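05/01/2022 - went to the Rumgate open day so you don't have to. Thread.

1/ Rumgate, for the uninitiated, is a former ferry terminal full of people teaching machines to do chores. Once a year they let the public in, hand out lanyards and hope for the best. My lanyard said VISITOR in case I got ideas.

2/ First stop was Ketilsson, who make warehouse carts. A cart drove up to me, stopped, thought it over and drove away again. I've had job interviews like that.

3/ The Ketilsson people wanted me to know the cart can carry 40 kilos. It was carrying a bowl of mints. I took a mint. The cart did not react, and I want that noted as a point in its favor.

4/ Then upstairs to Uvik, which was the reason I came. Uvik does table clearing. They start everything in simulation, and only what survives in there gets a turn on the real arm. The line for their room went down the stairs and past the restrooms. I stood in it for 24 minutes behind a kid eating a waffle.
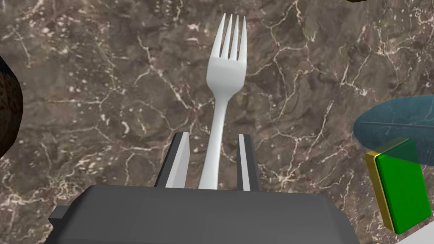
5/ Uvik's whole pitch is cutlery. Plates are easy, they said, with the calm of people who have broken a lot of plates. A fork is thin, flat and gives you almost nothing to hold. So the simulated one gets taken by the handle between two fingers, tines up, like the arm is about to make a toast. The tabletop in there is brown marble with white veins running all over it, which is a nicer table than I have ever eaten at, and it doesn't exist.

6/ I asked why so fancy. The answer was that busy surfaces are harder for the vision software, so they swap in all kinds: stone, wood, checkered cloth. Fair enough. I'd also like my kitchen swapped at random until somebody learns something.

7/ There was a counter on the wall for practice grasps that day. It said 1,136 when I sat down. That's more forks than I will pick up this year, and I'm a person who eats standing over the sink.

8/ Real arm next. Real table, chipped, clearly from the cafeteria. Four attempts were promised and four were made.

Attempt one: got it.
Attempt two: got it.
Attempt three: pushed the fork very slowly to the edge and off. Somebody's grandmother said "oh no" out loud.
Attempt four: got it, applause, the grandmother loudest of all.

9/ Credit to the presenter, who did not pretend attempt three was on purpose. She said the fork was a little too flat against the table and the fingers came in low. Then she picked it up off the floor herself, by hand, in under a second - best grasp of the afternoon.

10/ Q&A was mostly one man asking if it does dishes. It does not do dishes. He asked again in different words. It still does not do dishes.

11/ Took the bus back to Vitutport with a free tote bag, two brochures and a pocketful of the cart's mints. Uvik says they'll have spoons on the real arm by the next open day. I've already asked for the day off.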